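Hivport Beverage Equipment — progress report, August

The Clotine pourover brewer has passed 136 brew cycles on the test bench without a heater fault. Grunetti delivered the revised spray heads, and both bench units now carry them.

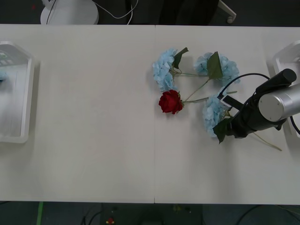 Scale buildup remains the main open item. Hard water reduces flow after 20 cycles, so the descale prompt will be moved earlier in the firmware. Robles has quoted for a wider outlet tube — up to 800 pieces in the first order.
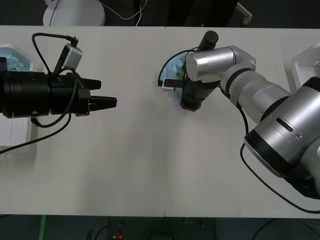
Two arms over the white tabletop, left gripper open.

Warmer plate testing starts next. The lower plate holds temperature; the upper one drifts by 2 degrees with the lid open.

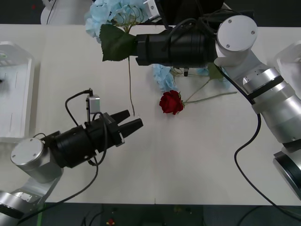

A second thermostat supplier is under review. Spending is within the approved budget.

Contact: Adoración Collado, Hivport | © Hivport | Back to top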